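Home and Small Shop Automation > General talk
Thread: Can any of these machines do a real chore yet?

plankton_joe
7 Aug 2018
My sister manages a small office building and asked me whether she should hold off on renewing the cleaning contract because "robots are almost there." I told her no, but then I had trouble saying why. I've got a Bornell disc vacuum at home and it does fine. So what is the state of things past floors? I mean picking up, tidying, putting away, handing you a part. Paid work, with no engineer standing next to it.

mrs_dovetail
Floors yes, everything else no. I run a cabinet shop with 4 people. We looked at an arm from Irnar in July for loading the edge sander. The salesman had it moving blocks all afternoon. I asked him to try it with a stack of our parts, which come off the saw in whatever order they come off, and he said we'd need trays made for them. Trays for 36 part shapes. I can pay a kid to load the sander.

Iddrisu Lamptey
I do arm integration for a living, so take this with that in mind. Mrs_dovetail's experience is normal, but I'd say it shows the arm is ready and the shop isn't set up for it. With fixed trays that arm will load parts all night. The household is the harder case because you can't tray a household.

Where I spend my own time now is the harder case. We have an arm with a two-finger gripper and a camera down by the wrist, and the job we gave it is clearing the floor next to and under a desk so a vacuum can get through. Sounds like nothing. The trouble is cords. 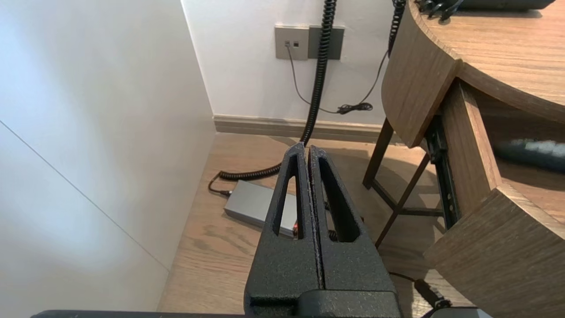 A cord has no shape you can plan for. If you grab it in the middle, both ends go somewhere else, and one of those ends may be attached to equipment you don't want on the floor. A coiled cord is worse, since it stretches and then pulls back. A power adapter by itself is an easy pick, being a box, but once you lift it the cable comes too. We have 105 tries logged at "move the adapter off the floor and leave everything plugged in." I would call 36 of them good. A person does it without looking.

plankton_joe
So about a third. Is that getting better or is that where it stays?

Iddrisu Lamptey
Better, slowly. Most of the misses are grabbing the wrong thing or dragging a second cord along. The fingers close fine.

rustbelt_nan
I cleaned offices for years and I'd like to point out that under the desk is the worst part for people too. Black cord against brown floor, chair legs, somebody's footrest, a drawer left open right where your head comes up. I pulled a phone off a desk once by the cord with the mop handle. Nobody fired me but I heard about it.

What I would want is a machine to carry the trash down. That would save my back. Cords I can do.

mrs_dovetail
Why is anyone teaching a robot to move cords at all? Screw a cable tray to the underside of the desk. Takes ten minutes and it never misses.

Iddrisu Lamptey
That works for one desk. Her sister's building has how many?

plankton_joe
160 desks. And it's my sister, I'm a he.

mrs_dovetail
Then 160 cable trays. Still cheaper than an arm on wheels. You told me to fix my shop to suit the robot and now you won't fix the desk to suit the vacuum. Pick one.

Iddrisu Lamptey
Fair. For the office I'd put in the trays and buy the vacuums. For somebody's house I don't think people will do it, and that's the part I care about.

gil_t
Has anyone tried the Esar cart for the trash part? Rustbelt_nan's idea. The warehouse next to us has two. They haul bins on one level and wait at a door until a person opens it. It doesn't empty anything, you have to load the bin yourself.

rustbelt_nan
Loading the bin is the job, hon. The hauling is the part with the elevator, though, so I'd take it if it rides elevators.

gil_t
Doesn't, as far as I've seen. Rebane says theirs will but I haven't met anybody who has one.

plankton_joe
OK. I'm telling her to renew for a year and get the cords up off the floor in the meantime. Does anyone have a cable tray they like that fits under a curved desk? The straight ones leave a gap at the corner.

mrs_dovetail
Use two short ones and skip the corner. Pilot holes first if it's solid wood.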